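Reviews > Home Care > Cleaning Tools

Manzano Grout Brush Set, 8 weeks in
By Mahlet Kassa
04/08/2020

Bought the Manzano set in January, left it in the closet a while, then finally got on my knees and did the hall bath. Set comes with 2 brushes, a narrow one and a wide one, plus a scraper I have not found a use for. Scraper might be for caulk. Instructions don't say.

Narrow brush first. Stiff bristles, V shape, fits the grout line without riding up on the tile. Baking soda paste, let it sit while I did the sink, scrubbed. Shower floor came up two shades lighter. My old toothbrush never got close. Handle is long enough that my knuckles stay off the tile, which was my big complaint with the Pindier brush I had before this. Threw that one out.

Wide brush, meh. Fine for the tub. Bristles splayed after the first month and now it sort of pushes the dirty water around. If they sold the narrow one alone I'd say just get that. 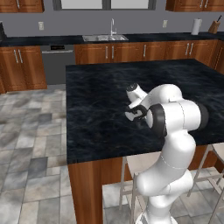
Grip is rubber and gets slick with soap. Rocío Carretero next door has the same set and wears dish gloves with hers, says it helps. I tried it, a little better. Also hang it up to dry! I left mine standing in the bucket and the bristles smelled like a pond. Vinegar rinse fixed it.

Tried it on kitchen backsplash too. OK on grease if you use hot water and dish soap, but go easy near painted trim, I took a chip off. My own fault, was rushing.

One thing I would not do is use it on natural stone. The box says safe for all surfaces. I tested a corner of the marble threshold and got fine scratches, you can feel them with a nail. Wrote to the company, got a form reply. So minus a star for that.

Would I buy again? The narrow brush yes. Whole set at full price, probaly not. Wait for a sale. Haven't tried the replacement heads yet, will update if I do.

3 out of 5

Recent reviews
Miser Refillable Spray Bottle: trigger stuck, then fine
Zetex Squeegee, long handle
Pindier Tub Brush (old model)
Getting candle wax out of a rug, by Bonifacio Aguirre
Over 403 reader tips for hard water stains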